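Bikley Valley — talk for the walking club evening
Speaker notes, Elsa Hakala

Start at 7, lights down after the welcome. Thank Desmond Nakamura for the invitation and for the loan of the big map.

Opening
Ask who has driven past the Bikley turnoff. Most hands will go up! Then ask who took it. I drove past for years myself, on my way to the busier lakes, and I still kick myself. It's 27 miles from the interstate, paved all the way, and the last stretch along the river is gorgeous.

Where to stay
Two places, both in the village. Lindemann House is the old inn by the bridge — big breakfasts, thick walls, a porch you won't want to leave. The Fela cabins are up the hill and better for families or anyone with a dog. Book early for February, when the cross-country skiers come.

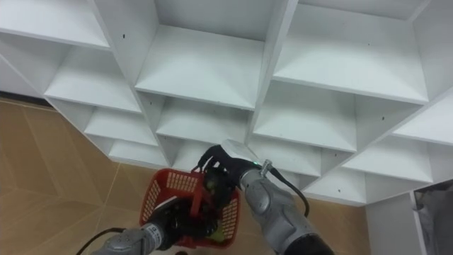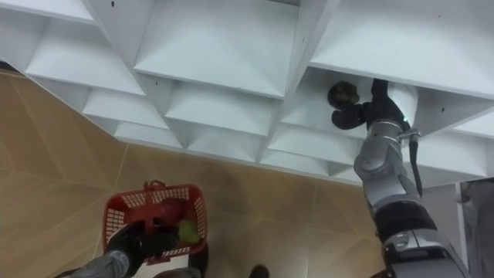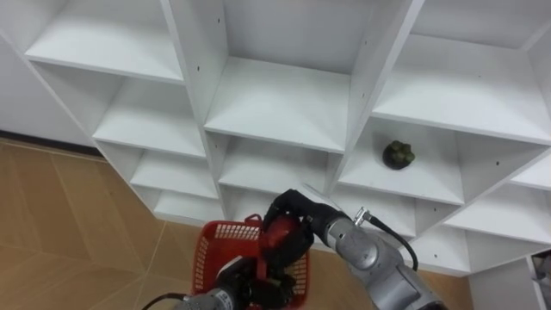 White shelving with open cubbies, three views.

The walks
Slow down for this part, I always rush it. Begin with the river loop (flat, good for strollers as far as the mill). Then Sillier Hill, my favorite. The summit stone says 1009 feet, so it's no giant, but you come out of the trees and the whole valley opens up in front of you, with the lake at one end and the hay meadows at the other. Tell the story of Marcus and the lost boot. Keep it short.

Mention that the north path gets muddy after rain. Take the ridge path down instead and you finish right at the bakery, which closes at 3.

Food
Mairéad's tearoom for soup and brown bread. The smoked trout at the inn — have it on toast, with the pickles. Please, somebody order the plum cake so they keep making it.

Questions
Likely ones: parking (free behind the church), cell service (patchy past the mill), swimming (yes, from the pebble beach, and it's cold even in summer). Maps are on the table by the door, one per household.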